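Working alongside a loading arm in the laundry room

Tips from the Ovcombe site, revised 17 May 2023

Since March the arm has done most of the loading and unloading on the twin-drum machines. Staff time has moved to sorting, checking and folding. The notes below cover what is left for hands.

Open the upper door fully before starting a cycle of the arm. A half-open door stops the program.

Empty pockets at the sorting table. The arm does not check them.

Wipe the rubber gasket at the end of each shift and look in the fold for small items.

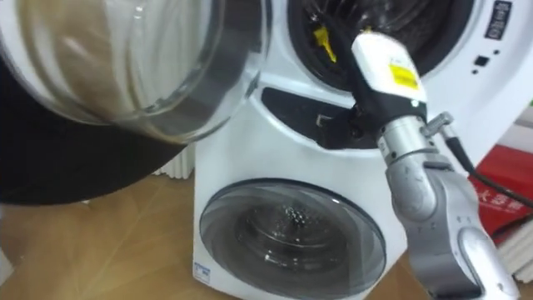 Who is responsible for a load that the arm has put in?
The person who sorted it. Write your initials on the load sheet before you release the arm.

Keep cables off the floor and clear of the door swing. Report a worn cable to Yatziri Zepeda the same day.

Fold in pairs, 2 people to a table, and swap tasks after 51 loads.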